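Wool felt, one batch at a time
24/10/2023

Erkavine makes felt seat pads and cushions in a former dairy building in Sonby. We spoke with its owner, who prefers to leave names off the website, on buying wool and keeping the business small.
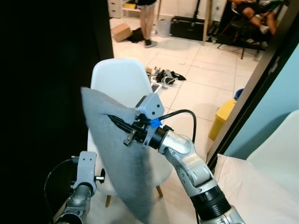 According to one longtime customer, felt has to be bought in person, as no two batches feel alike in the hand. The owner agrees, up to a point.

"Batches do differ," she says. "We get raw wool from farms near Masanja, and a rainy spring shows up in it. I used to blend everything to hide that. I quit doing it in January."

The shop started 18 years ago with a secondhand carding machine. The first large order was for 1,000 seat pads, placed by Justgate, a chain of coffee shops.

"We lost money on it," she says. "I had priced the wool and forgotten the thread, the boxes and the truck." A second order, for 2,000, was priced differently and paid for a new roof.

Dyeing is done only for orders. Most stock is sold in natural shades, which she says are easier to repair. A worn corner can be patched with felt from the same fleece — if the customer kept the batch card that came in the box. Many don't.

On washing, she is firm. "Cold water, a little soap, flat on a towel. People write to me after the dryer. I can't do anything after the dryer."

She has turned down offers to move to a larger building. The current one has three rooms and a loading door that sticks in winter. The lease comes up for renewal next year, and she plans to sign it.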